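Folding line output fell after we changed to gripper demos, how do others staff this?

Posted in Laundry & Textile Operations, 15th March

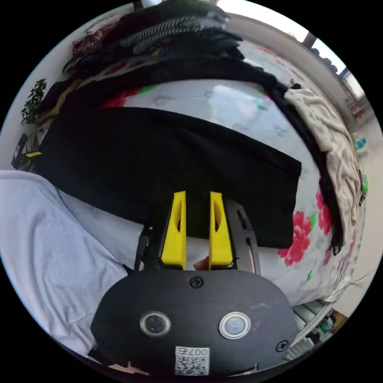 Hand-held gripper at a black garment on the floral cover, other clothes piled nearby.

We process returned and donated clothing at a site that handles 2695 pieces in a normal week. In January management signed up for an automated folding cell from Podis. Before the cell can run on our mix of garments, our own staff have to record folds with a hand-held two-finger gripper. Two of our sorters now do this for part of each shift.

What has changed so far:

Hand folding is paid with a piece-rate bonus. Gripper recording is not. A sorter who folds a shirt by hand in a few seconds takes far longer with the tool, so the people chosen for recording lose money. They were chosen for being the fastest folders.

The remaining staff cover the gap. The backlog on Friday was 632 pieces. Before January it was normally cleared by the end of the shift.

Dark garments are the slowest. The fingers pick up two layers, or the hem slides out and the fold has to be repeated. The supplier wants repeats logged as separate recordings. Our floor system, Bosik, has no code for that, so the time is booked as "idle".

I am the shift lead and have to propose a staffing plan. How do other sites book the recording time, and do you rotate people or keep a fixed pair? I am not asking whether the cell is a good idea. That was decided above me.

fold_lead_2

Posted by tablework

Rotate. Fixed pairs are easier to schedule but the wrist and thumb load is different from hand folding, and you will hear about it by the third week. We cap it at 40 minutes per person, then they go back to the table for at least the same length of time. Output on the recording side dropped slightly when we brought this in and the number of rejected recordings dropped as well, so we kept it.

On booking: do not leave it as idle. Idle time feeds the utilization report, and the utilization report is what gets read when headcount is discussed. Ask whoever administers Bosik to open an indirect labor code. In our installation it was a configuration change and did not need a software release. Use one code for recording and a second for setup and repeats. If you only have one, the supplier's repeats are hidden inside your own labor cost and you cannot bill or argue about them later.

For the bonus, we pay recording hours at each person's own average over the previous eight weeks. Payroll objected because it is a manual entry. It is still a manual entry. Get this in writing before you extend the rotation to more people.

Dark pieces: spread them on a pale surface and keep the pile waiting to be done well away from the working area. Sleeves hanging out of the pile get caught under the piece you are folding. Lift the top layer at a seam, where there is something for the fingers to hold. Thin hems are better pinched at the corner than along the edge.

Posted by Lambrakis_siteB

We kept the same people on it the whole time and had no complaints. They liked being off the line.

Posted by ex_planner

Partly disagree with the first reply about the cap. It depends on the garment. Heavy knits tire the hand much sooner than shirts, so a single figure in minutes is too coarse. We scheduled by garment class and let the person stop early without logging a reason.

The point I would put in your staffing plan is what happens after recording ends. At Fedano the cell took over plain tops and trousers. Everything it refused came back to the tables: straps, linings, long belts, mixed knits. The hand folders were left with only the slow pieces and the piece rate had not been recalculated, so their bonus fell again. It took until the next pay review to correct.

Ask for three things now. A separate rate for pieces refused by the cell. A named person responsible for clearing stops, with that time booked to its own code. A baseline of hand-folding times by garment class, measured before the cell goes live, since you will not be able to reconstruct it afterward.

Also check who approves a recording as usable. If it is the supplier alone, your repeats will go up near their deadlines. Ours did.

fold_lead_2 replied:

Thanks. The second code has been requested. I will try the eight-week average with payroll and attach the garment classes to the plan. The baseline had not been considered here at all, so that goes in first.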